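Week 4: the desk lamp, or how to look at a thing you own

Welcome back, everyone, and thank you for the lovely drawings of kettles (I have kept them all, even the ones with two spouts). This week we move on to something that most of us walk past every evening without a second glance, the small lamp on the desk, and in particular the kind that has grown a few extra jobs over the years.

## What we want from a desk lamp

When I started the Brullireck evening course, a desk lamp was a shade, a stem and a heavy foot to stop it falling over. The foot had a great deal of room on it and did very little with that room. Somebody sensible then noticed that the foot is just where our hands go when we're hunting for a spare socket, and so we have lamps whose base is a power strip as well.

Please read the Dramley handout on household switches before you come, pages 70 to 89. It's dry in places, I know, but the part on where people *expect* to find a switch in the dark is well worth your patience.

## Points for discussion

- **Shade.** A rounded, dome-like shade throws the light downwards and keeps it out of your eyes, provided you are sitting at the right height. Try it standing up too.
- **Stem.** A slim one looks elegant and takes up hardly any of the base. Does it get in the way of a bulky plug?
- **Base.** Wide and flat is good for balance, but do think about crumbs, tea and dust, as the sockets face upwards.
- **Cable.** Look at where it leaves the base, and whether there is a collar to protect it from bending.

## Drawing exercise

Work in pairs, with a large sheet of white paper under the lamp so that you can see the shadow round the rim properly. Unplug it first, please! Spend a good long while on the base before you touch your pencil. Then draw it twice, once from the side and once from above, and mark on the second drawing which socket you would reach for first and which hand you would use.

For homework, find something at home that does two jobs and write me a page on which job it does better. Mine will be the Ekolo bread bin, whose lid is a chopping board.
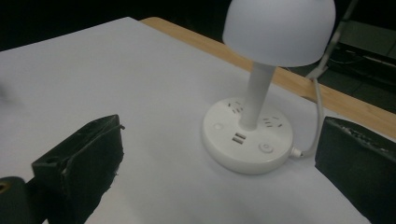
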